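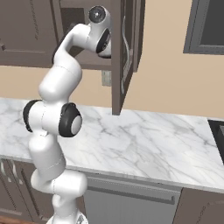
J'ai passé une bonne partie du mois de décembre à vider la maison de ma tante, à Gronudura. Elle y a vécu 42 ans et ne jetait presque rien. J'ai commencé par la cuisine, parce que c'est la pièce où l'on se décide le plus vite. Un placard haut fixé au mur, ouvert au-dessus d'un plan de travail en marbre blanc, ça se vide en une heure si on ne lit pas les étiquettes. J'ai lu les étiquettes.

Il y avait surtout des bocaux, plus de 200 en comptant ceux de la cave. Confiture de coings, haricots, des prunes dont le sirop avait viré au brun. Ma tante notait l'année et le nom de la personne qui avait donné les fruits. Meriem El Ouafi revenait souvent, pour les abricots. Je l'ai appelée et elle est venue en reprendre deux cartons – vides, elle a été claire là-dessus.

Pour les conserves anciennes, j'ai tout jeté. Un couvercle bombé, on n'hésite pas, mais même les autres, je n'avais pas envie d'essayer. J'ai gardé les bocaux à joint caoutchouc. Les joints, eux, étaient cuits. J'en ai recommandé chez Trimason, la taille moyenne, et il a fallu renvoyer le premier paquet qui était trop large.

Les papiers ont pris plus de temps. Suleiman Jibrin, le voisin, m'a prêté sa remorque pour la déchetterie, qui ferme à midi et n'accepte pas les pots de peinture le matin où l'on en a. Deux voyages pour les journaux et les magazines. Les cahiers de recettes sont chez moi. L'écriture est difficile, les quantités manquent une fois sur deux, et la recette des cornichons s'arrête au milieu d'une phrase.

Reste le grenier, que je ferai au printemps. Si quelqu'un cherche une bassine à confiture en cuivre, j'en ai une de trop, à venir prendre sur place. Elle a une bosse sur le côté mais elle tient bien à plat.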